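How a Workplace Plans to Buy a Robot
A guide for young readers, Pulen Learning Center

Many workplaces use robots. Before a robot arrives, people must decide which one to buy, how much to spend, and where it will stand. This kind of thinking is called planning. The amount of money set aside for it is called a budget.

What will the robot do?
Planning begins with a job. A buyer writes down what the robot must pick up, how heavy the object is, and where it has to go. Small toy building blocks are useful for trying out a job. They have flat sides and studs, and they are all easy to replace if one is lost.

The part of a robot that holds things is called a gripper. Its fingers must suit the object. Fingers that are too wide apart cannot hold a small block, and fingers that press too hard may damage a soft one.

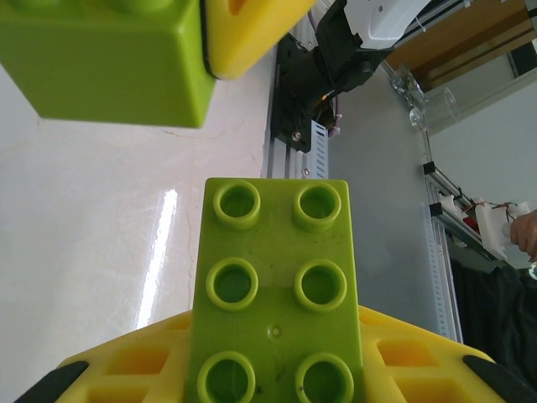 What does it cost?
The price of the arm is only one part of the budget. Bjarke Steinarsdóttir plans equipment for a workshop named Plokska. Her list for one work table included these items:

Table frame: 700 dollars
Gripper: 600 dollars
Spare fingertips: 289 dollars

The arm had its own page in the budget, as it cost far more than anything else on the list. Cables, screws, and training for staff were added later. A careful planner also keeps some money aside for repairs — parts wear out, even when people look after them.

One gripper or two?
Some jobs need a single gripper. Other jobs are easier when one gripper holds an object while another works beside it. A second gripper costs more money and takes up more room, so the planner must ask whether the job truly calls for it. Plokska tested this question with green bricks before placing an order. 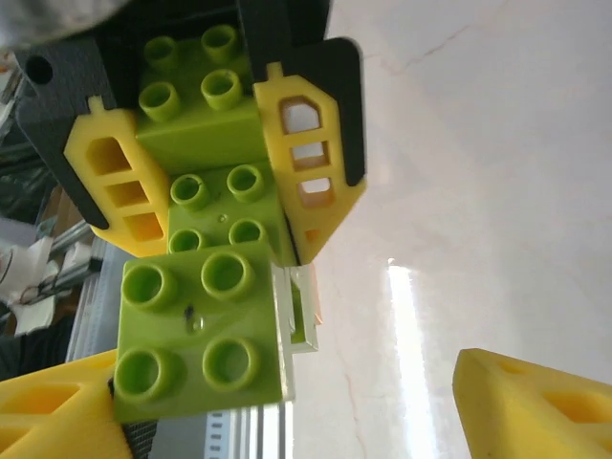 Comparing offers
A company that sells equipment will send a written price, called a quote. Plokska asked for quotes from two sellers, Oltmanns and Wongate. The Wongate price was lower, but delivery would take 9 weeks. Oltmanns could deliver sooner and included a visit to set up the table. The workshop chose Oltmanns and planned the delivery for January.

Words to know
Budget: a plan for spending money.
Quote: a written price from a seller.
Gripper: the part of a robot that holds objects.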